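노동요와 음반 문화 강의 노트
다섯 번째 시간: 작은 음반사와 공장 합창단의 노래

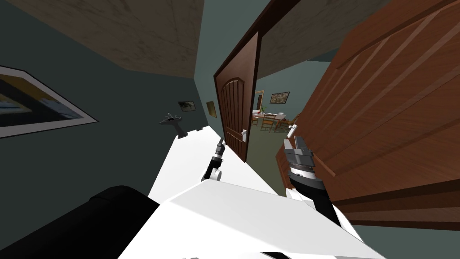
1. 지난 시간에 이어서

지난주에 우리는 같은 노래가 집회장에서 불릴 때와 녹음실에서 불릴 때 얼마나 달라지는지 이야기했지요. 시간이 모자라서 마지막 질문을 제대로 다루지 못했는데, 메일로 의견을 보내 주신 분들이 꽤 계셔서 참 반가웠습니다. 오늘은 그 질문을 손에 쥔 채로 즈왈루스(Zalus)라는 조그만 음반사로 들어가 보려고 합니다. 여러분이 이 이름을 처음 들으신다 해도 괜찮아요. 저도 대학원 시절 헌책방에서 낱장 목록을 하나 주워 오기 전까지는 몰랐으니까요.

2. 즈왈루스와 방직 공장 합창단

즈왈루스는 항구 도시의 악기점 뒷방에서 시작한 회사입니다. 주인 렐루 도브레(Relu Dobre)는 본래 아코디언을 고치던 사람이었고, 음반 사업으로 큰돈을 벌 생각은 별로 없었던 듯합니다. 이 사람이 점심시간마다 길 건너 방직 공장에서 들려오는 합창에 마음을 빼앗겨서, 단원들을 설득해 녹음을 하게 됩니다. 첫 음반이 78회전반 한 장이었고, 앞면에는 〈실 잣는 밤〉, 뒷면에는 〈다리 위의 형제들〉이 실렸습니다. 찍은 수량은 600장입니다. 그나마도 절반은 합창단이 직접 들고 다니며 팔았다고 하니, 지금 남아 있는 것이 드문 것도 당연하지요.

독창을 맡은 이가 러크러미오아라 스토이카(Lăcrămioara Stoica)입니다. 이름이 길어서 음반 딱지에는 L. 스토이카로만 적혀 있고, 그 탓에 한동안 남자 가수로 잘못 소개되었습니다. 딸 코리나 스토이카가 나중에 어머니의 가사 공책을 내놓으면서 바로잡혔는데, 이 공책 이야기는 조금 뒤에 다시 하겠습니다.

3. 들어 볼 때 챙길 것

수업 중에 두 판본을 이어서 듣겠습니다. 하나는 즈왈루스 원반이고, 다른 하나는 여러 해 뒤에 두블레이(Duvley)에서 낸 재녹음입니다. 길이는 둘 다 3분 남짓이에요. 잡음이 거슬리더라도 첫 소절만 참고 넘어가 주세요. 금방 귀가 익습니다.

원반에서는 후렴의 첫 박이 아주 무겁습니다. 베틀을 밟는 동작과 맞물린다는 해석이 널리 알려져 있는데, 저는 반쯤만 동의합니다. 같은 지역의 춤곡에도 비슷한 강세가 나오거든요.
재녹음에서는 반주에 현악기가 들어오고 빠르기가 눈에 띄게 느려집니다. 3절이 통째로 빠졌다는 점도 표시해 두세요. 감독의 이름을 부르며 놀리는 대목입니다.
두 판본 모두 마지막 줄의 “우리”를 길게 끕니다. 왜 이것만은 남았을까요? 토론 때 꼭 이야기해 보고 싶은 부분입니다.

4. 가사 공책

코리나 스토이카의 공책에는 〈실 잣는 밤〉이 두 번 적혀 있습니다. 앞쪽은 5절, 뒤쪽은 10절이에요. 라두 후사르(Radu Husar)는 긴 쪽이 원형이고 녹음하면서 줄였다고 보았고, 알리나 코스타케(Alina Costache)는 거꾸로 파업 기간에 절이 불어났다고 주장합니다. 저는 코스타케 쪽에 마음이 기우는 편이에요. 뒤쪽에 덧붙은 절들은 운율이 들쭉날쭉하고 사람 이름이 많이 나오는데, 여럿이 돌아가며 지어 부른 노래에서 흔히 보이는 모습이거든요. 그래도 글씨만 가지고 시기를 못 박기는 어려우니, 두 글을 다 읽고 각자 판단해 보시기 바랍니다.

5. 용어 몇 가지

개사곡: 이미 알려진 가락에 새 노랫말을 붙인 곡. 〈다리 위의 형제들〉은 찬송가 가락을 빌려 왔습니다.
매트릭스 번호: 음반 안쪽 빈 자리에 새긴 제조 번호. 딱지에 적힌 번호와 다를 때가 많으니 과제에 옮겨 적을 때 헷갈리지 마세요.
선창과 받기: 한 사람이 메기고 여럿이 받는 방식. 우리 민요의 메기고 받는 소리를 떠올리시면 편합니다.

6. 과제와 읽을거리

코스타케의 글과 후사르의 글은 과 사무실 앞 선반에 복사해 두었습니다. 읽으신 뒤에 노래 한 곡을 골라 서로 다른 판본 2개를 비교하는 짧은 글을 써 오세요. 꼭 외국 노래일 필요는 없고, 할머니께서 부르시던 노래와 음반에 실린 노래를 견주어도 아주 좋습니다. 작년에 그렇게 써 오신 분의 글이 저는 지금도 기억에 남아요. 마감은 2018년 3월 3일이고, 분량은 너무 걱정하지 마시되 어느 녹음을 들었는지는 반드시 밝혀 주세요.

다음 시간에는 타시네(Tasine) 극장의 순회공연 전단을 함께 읽습니다. 글씨가 잘아서 돋보기가 있으면 가져오시고요.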